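Tadton (film)

Tadton is a slow-burning mystery film directed by Jarlath Mac an tSaoi, and I've been keeping this article going since I first saw it at a late show in January.

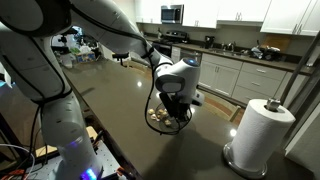
What is Tadton about?

A retired ferry clerk, Stoica, goes back to the harbor town of Tadton to find out who wrote the letters her brother was getting before he disappeared.

Plot

I'll stay away from the ending (please don't email me about it, I know some of you want it spelled out). Stoica takes a room over a closed bakery and starts asking questions, and pretty much everyone in town gives her a different date for the last time they saw her brother. The letters are all signed Umuleck, a name from a bedtime story the two of them made up as kids, so it has to be somebody who knew the family. There's a long middle stretch on a night ferry that I think is the best thing in the movie, and my sister thinks it's where the movie dies. We still argue over it!

Cast

Kathleen Foley plays Stoica and she's in nearly every shot. She had mostly done stage work before this, and you can tell in the quiet parts, where she just lets the other person keep talking. The brother only shows up in flashbacks and has maybe a page of dialogue.

Production

The script went through a working title, Katum, which is the name of the ferry and still painted on its side in the finished film. Shooting took 40 days, nearly all of it at night. The first cut ran 342 minutes, and Mac an tSaoi has said he'd show it to anyone who brought their own sandwiches. The release version is 100 minutes, and I do think you can feel a missing subplot or two, mainly the one with the harbor doctor, who gets a big entrance and then never comes back.

Reception

It opened small. The premiere was in a theater with 761 seats and I'm told they filled most of them, but the regular run was two weeks and gone. Reviews were kind to Foley and split on the pacing. A few critics called the last scene a cheat. I've watched it four times now and I still go back and forth on that, though the fourth time I caught the handwriting on the bakery sign, which helped a lot.

See also

Night ferry films
Letters in mystery fiction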